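Estov Household Manipulation Program
Interim progress report, second reporting period
Work package: Comparison of wearable camera configurations and end effectors for table-clearing tasks

Status

Work during this period was carried out in line with the approved plan. The comparison of head-mounted cameras has been completed, the gripper trials are a little over half finished, and the controller work has started one month later than scheduled. No change to the total budget is requested. A small transfer between budget lines is described under Resources.

Purpose of the work package

The program needs a dependable way of recording how people clean ordinary household surfaces, and a gripper that can carry out the same tasks on a tabletop arm. The two questions were placed in one work package so that human recordings and arm trials would use the same objects, the same task list and the same scoring sheet. The task list covers wiping, gathering loose material, folding and putting away a cloth, and moving light items out of the way.

Camera comparison

Two head-mounted cameras were compared: the Clasard unit, with a wide lens, and the Ferkano unit, which has a narrower view and a lighter headband. A total of 1,170 recordings were accepted for analysis. Recordings were rejected where the hands left the view for more than 2 seconds during a task step, or where the wearer adjusted the headband before the step was complete.

The wide lens kept both hands in view more often when the wearer was seated close to the work surface. Its drawback is distortion toward the sides. Upright features such as door frames and shelving lean noticeably, and forearms entering at the lower corners appear longer than they are. A correction step has been added to the processing software and adds little to the total processing time. The Ferkano unit gave straighter lines and was preferred by most wearers for comfort, but it lost one hand in too many of the two-handed steps to be recommended for this program.

Surface type had a greater effect than expected. Matte tabletops caused no difficulty with either unit. Glossy, dark, slatted tops proved the hardest case in the set, in particular when water and small scraps of wet tissue were present. The hand-tracking software handled these recordings well. 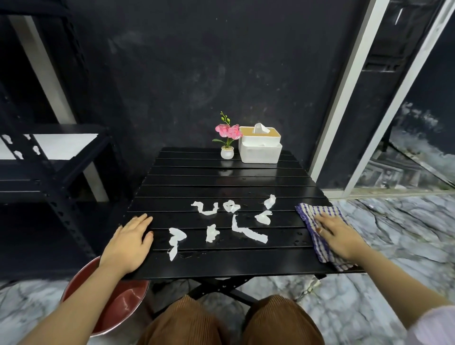 The object-tracking software did not. Reflections on the slats were at times labeled as separate objects, and thin pieces of tissue were merged with the gaps between slats. Retraining on 210 hand-labeled recordings reduced both kinds of error, although performance on droplets and smears remains below the level set in the plan. Further labeling is under way.

Gripper trials

Three end effectors are being tested on the Vanags tabletop arm: a two-finger parallel gripper with rubber pads, a soft three-finger gripper, and a suction cup. To date 52 trial blocks have been completed.

The suction cup has been withdrawn from the wet tissue task. It could not form a seal on crumpled material and drew water into the line on several occasions. It remains in the trials for boxes and other flat-sided items, where it has performed reliably.

The parallel gripper is the strongest performer on folded cloth. It is less suited to wet tissue, which tends to tear or stick to the pads on release. The soft gripper tears the material less often but has difficulty picking up narrow strips lying along a slat. A gathering motion, in which the material is first pushed together with a cloth and then lifted as one piece, is now being tested with both grippers. Early results are encouraging -- the remaining blocks will show whether they hold across all table types.

Controller work

Delivery of the force-sensing wrist was delayed, and the comparison of position control and force control began only in October. Setup and safety checks are complete. The first results will be included in the next report.

Resources

Spending is slightly below forecast because of the late delivery. We request approval to move part of the unspent equipment allowance to labeling work, where the need is greater than planned.

Plans for the next period

The remaining gripper blocks will be completed first, followed by the controller comparison on the two grippers still in use for cloth and tissue. The Clasard unit will be used for all further recordings. The corrected recordings and the scoring sheet will be supplied to the program office with the next report.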